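Robotics Elective, Site Visit Report
Visit to the Rautiainen open day, Hiltwood
Group 13, Stondilham Technical College

Why we went

Our project this term is a simple gripper that can pick up soft things without crushing them. We had it working on foam blocks and not much else, so when the Rautiainen workshop in Hiltwood put up its open day in September, we signed up the same afternoon. There were 17 of us on the bus from Faltthorpe, and we had the whole morning on the floor.

What we wanted to find out

We went in with three questions. How do you hold something thin and bendy? How much does the arm need to see, and from where? And how much of the work is done by the person setting things up?

The flower table

The workshop is one long hall with lots of stations, and we could have spent the day at any of them. Most of our group ended up at the flower table and stayed there! The job sounds easy: take one stem at a time and put it in a vase. We all do it at home with no thought at all. For two grippers it is a really hard job, since stems roll, leaves catch on each other, and glass vases are tough for cameras to make out.

The staff let us stand close and ask anything. They told us they had logged 1309 tries at the task so far, with 119 of them using the same kinds of flowers we saw that morning.

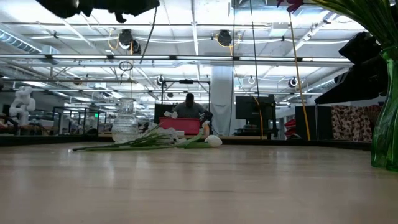
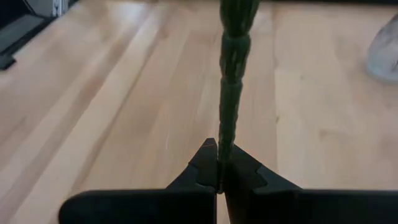
Figures 1 and 2. The flower table at Hiltwood: the cut flowers and vases with the hall behind, and a close view of the two fingers holding a long green piece.

What we learned

The biggest surprise for me was the fingers. I expected soft rubber pads, like the ones on our own build, but the ones in Figure 2 are smooth, dark and narrow at the tip. We were told a narrow tip helps when you need one stem out of a bunch, and that the closing force matters more than the padding. We had spent two weeks on padding.

The second thing was the view. A camera down by the gripper shows the grip itself, while a wide view shows where the vases are. Our build has only the wide one, so we have been guessing at the last bit of every pick.

The third was setup. Where the bunch lies and which way the stems point changes how hard the next pick is. We had never written that down in our own tests – we just dropped the foam anywhere and pressed start.

Changes to our project

We have cut new fingertips with a narrower end and ordered a small camera for the wrist. We also have a test sheet now, with a box for how each item was placed. Green beans from the cafeteria are our first test item, and flowers will come after that if the budget allows.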